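Trorgate (student robotics project)

Trorgate is the drawer-opening project of the Jerkholm robotics club, and I've been asked to write its page because I've been in it longest. It's a student project, run in simulation, and the job is easy to say out loud: get a robot arm to open the drawer of a bedside cabinet. It took us most of a year to find out how much is packed into that sentence.

Background

The club used to do line-following buggies, like every other club. Then Latrice Doucet, who teaches the evening class, came in one April with a list of household chores and told us to pick one. We picked drawers (I voted for kettles and I still think I was right). Everything happens in a simulated room with tiled floor, a rug and pinkish walls, so we can all work on it from home, which suits those of us with long bus rides.

The handle

Most of our arguments have been about the handle. It's a black curved one fixed to a wooden front, and being glossy it throws bright white highlights along the metal.
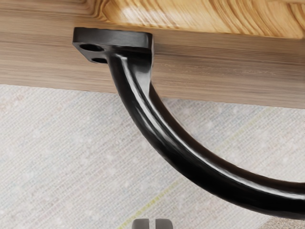 Our first grasp finder, Baro, went by edges. It liked a nice crisp line and would happily settle on the grain of the wood if you let it. Rusnák, which replaced it, compares 2 views before it commits to anything. It's slower, but I'd never go back – reading Baro's logs was a miserable way to spend an evening.

We also keep a shared glossary. "Post" means where the handle meets the drawer, "bow" means the curved part, and "lip" is the moulded edge of the wood. Please use these in your notes! Half our early disagreements were two people using the same word for different bits.

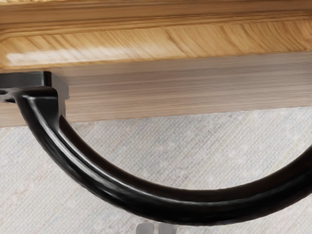

New members usually start on the approach, meaning the path the gripper takes before it closes. You get nine starting poses and a blank notebook, and you write down what you tried and why. There's no prize for finishing first. Latrice reads every notebook, and she does write in the margins.

Scoring

A run is scored out of three: one point for reaching the handle, one for holding it and one for moving the drawer. The club has logged 555 runs under these rules. Runs from before the rules were agreed are kept in a separate folder and don't count, however much certain people go on about them.
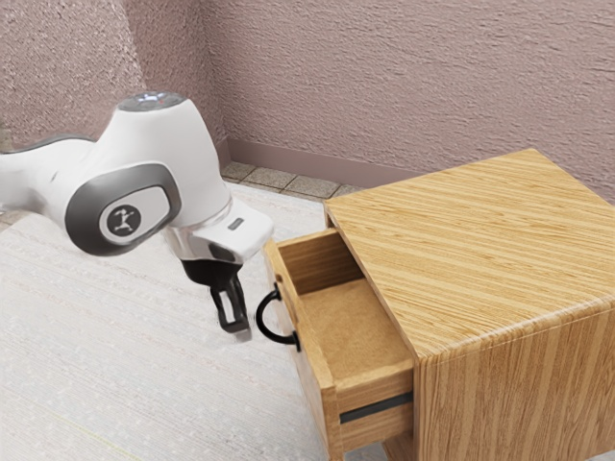

Jerkholm, 2025-11-15

The arm is the white one with the black two-fingered gripper, and we've kept the same set-up for the new term so that old and new runs can be compared. Closing the drawer again is next on the list. I've put my name down for it, and there's room for two more if you can make the evening class.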